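Maricica Cozma
Thread on labeling rules for simulated kitchen episodes. We rewrote ours at Sirkemgate in September and I keep getting asked for them, so they go here in order. 1/14

2/14
Scope first. These cover two-arm tabletop work in simulation, one operator or one policy driving both arms. Mobile bases have their own document and I don't maintain it.

3/14
Rule 1. Label contact, not intent. If the fingers are closed on an object, the label is "holding". If the task file says the arm is going to pick something up, the label is still "free" until contact. The old guide let annotators read the task file first. It no longer does.

4/14
Rule 2. Each arm gets its own state on every labeled step. No "same as before", no blank for the arm that isn't doing anything. A blank used to mean three different things depending on who filled it in.

5/14
Rule 3. An arm over a container is not an arm in a container. If the hand is hidden behind its own forearm, write "free, hand occluded" and check the second view. If there is no second view, the flag stays on.

6/14
We audited 400 episodes against Rule 3. Roughly 14 percent had an arm marked "placing" when it was only passing over something. That was enough to shift the reported placing times, and we withdrew the table.

7/14
Rule 4. Name objects by what is visible. "Dark gray rectangular object" is an acceptable label. "Tray" needs the asset list to back it up. Urs Trummer at Nornmont argued for this one and I was against it for a while. He was right.

8/14
Rule 5. Surfaces are listed separately from objects: countertop, board, mat. An object held above a surface is not on it. "On" requires contact in the physics log, with a gap tolerance of 2 mm.

9/14
Rule 6. Masked bands stay in the file. Do not crop them out and do not label anything behind them. If you crop, your coordinates no longer match the Kahsay export and somebody loses Wednesday finding out why.

10/14
One step, labeled under the rules above: 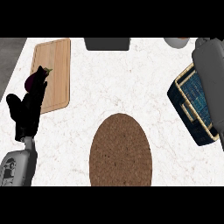

Left: holding, eggplant, above cutting board. Right: free, over basket. Mat: clear.

11/14
Note that the left label says nothing about where the eggplant goes next. Board and basket are both reasonable guesses from a single step. Guesses go in the comment field, which the training loader ignores.

12/14
Rule 7. Second annotator on every tenth episode, blind to the first set of labels. If they disagree on arm state, both sets go to review. If they disagree only on an object name, the more general name wins and you move on.

13/14
Cost: the full set took us up to 4000 episodes before the Illosura viewer started dropping steps. That is a viewer problem - the label files are fine. Split into smaller batches until it's patched.

14/14
Open item: what to call a grasp where the fingers touch the object but the simulator reports no force. Urs wants "contact, unloaded". I want it folded into "free" with a flag. If your lab has a written rule for this, send me the wording.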